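Handout 3: Comparing two hands on flat parts
Course leader: Anju Sengar

In this session we compare the Hoko hand and the Zedico hand on the same arm. Both have fingers with several joints, but the controllers behave differently. The Hoko closes until it reaches a set position. The Zedico closes until it feels a set force – you will use 200 in the force field at the beginning.

A flat board is harder than a box. The fingers have little to close around, so the thumb must do much of the work.

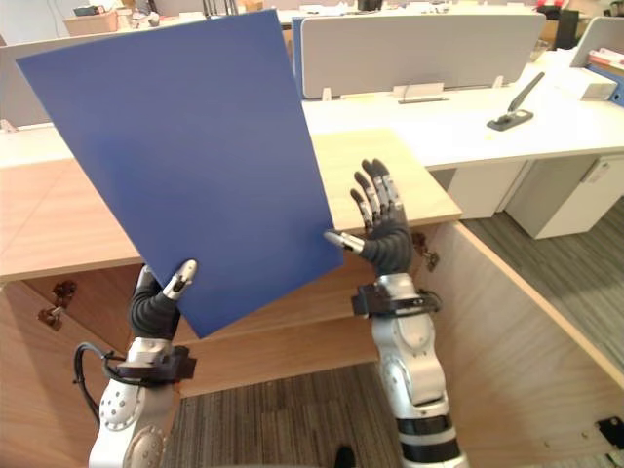 For this reason we record the thumb force separately from the fingers. Make every grip three times with each hand and write down the angle of the board, also when it slips. Please do not go above 920 in the force field before Tarun Prajapati has checked your settings.

Bring your tables to the August session.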